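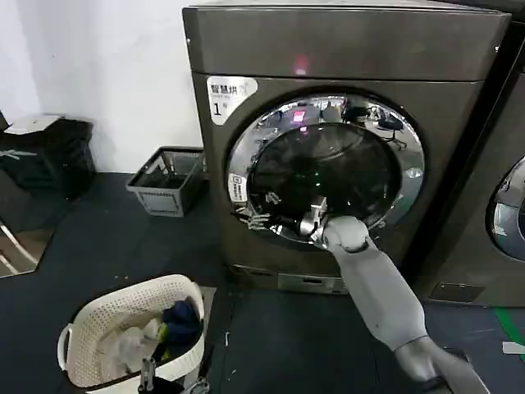 Ekgate Film Forum > Family films and animation > Voice casts

Celebrity voices v. proper voice actors, after the Jalholm preview

Posted by tinlantern, 14/07/2020

I went to the preview of Jalholm last night and wondered if anyone else here had seen it yet. For those who haven't been following, it's the one about the lighthouse keeper's daughter and the walrus. Kilian Gasser does the walrus. He's on the poster in bigger letters than the title.

I liked the film. The sea looks lovely and my two sat through the whole thing, but I couldn't stop hearing Gasser. He does his own voice, the same one he uses in the detective series, and every time the walrus spoke I pictured a man in a raincoat. Reto Auer plays four smaller parts, including the postman and the old seal, and I didn't know it was the same person until the credits.

So why not give Auer the lead?

quietmarrow wrote:

Because Auer doesn't get a family of four into the cinema. Gasser does. I don't like it much either but that's how the money works.

I also think you're being a bit hard on him. The song on the ice is good and he sang it himself.

tinlantern wrote:

Does he get families in, though? My children have never heard of him. They wanted to see it for the walrus.

quietmarrow wrote:

Your children didn't buy the tickets.

hobday_p wrote:

I was at the Q & A after the screening. There were over 60 of us and they took 9 questions, most of them from people who wanted to tell Gasser how much they liked the detective series. One woman did ask how he found the voice and he said the director had told him to stop doing a voice. He'd come in with a gruff old sailor sort of thing, recorded two days of it, and they threw it all out and started again in May.
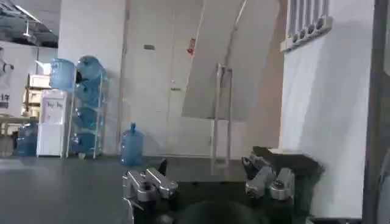 So it wasn't laziness on his part. They wanted him to sound like himself. Whether that was right is another matter. I thought it suited the quiet parts and didn't suit the storm.

Auer was on the stage as well but was only asked one thing, which was whether he had met Gasser during recording. He hadn't. They were never in the building at the same time.

tinlantern wrote:

That explains a lot. The scene where the postman and the walrus argue about the boat felt like two people leaving each other messages.

grebe wrote:

Nearly all animation is recorded separately, including plenty that sounds fine. It's down to the director and the edit. The brothers in Vundness were recorded in two different countries and people still go on about how natural they are together.

My problem with Jalholm is that it's too long. My seven-year-old was asking about the bus by the time they got to the whaling station.

hobday_p wrote:

Vundness had the actors in the same room for the last third. It's in the booklet that came with the disc. They re-recorded it because the first go was flat.

grebe wrote:

I'll have to check. I thought that was only the kitchen scene.

Moser wrote:

I do a bit of voice work, mostly adverts and audio guides, so take this as coming from someone with a side. I went up for a part in a cartoon a few years ago. There were 900 tapes sent in for it and it went to a footballer. He was fine. He was on screen for less than a minute.

What annoys me is that the people who can do it are always used to fill in round the edges — crowd noise, grunts, the old seal — and then they're asked to do the lead in the video game for a tenth of the fee when the star isn't free. I'd put money on it being Auer in the Jalholm game.

quietmarrow wrote:

Fair enough, though I'd say some well-known actors are also very good at this. It isn't one or the other. The grandmother in Jalholm is a big stage name and she's the best thing in it.

Moser wrote:

Agreed on the grandmother. She did years of radio before anyone knew her face, and you can hear it.

pennywhistle7 wrote:

Haven't seen it yet, we're going at the weekend. Is the storm frightening? Mine is four and had to be taken out of Vundness when the bridge fell.

tinlantern wrote:

It's loud, and it goes dark for a bit when the lamp fails. Nobody is hurt. I'd sit near the aisle. It comes just after the song on the ice, so you'll have some warning.

pennywhistle7 wrote:

Thanks. Aisle it is.

grebe wrote:

Found the booklet. It was the kitchen scene and the bridge, so we were both wrong.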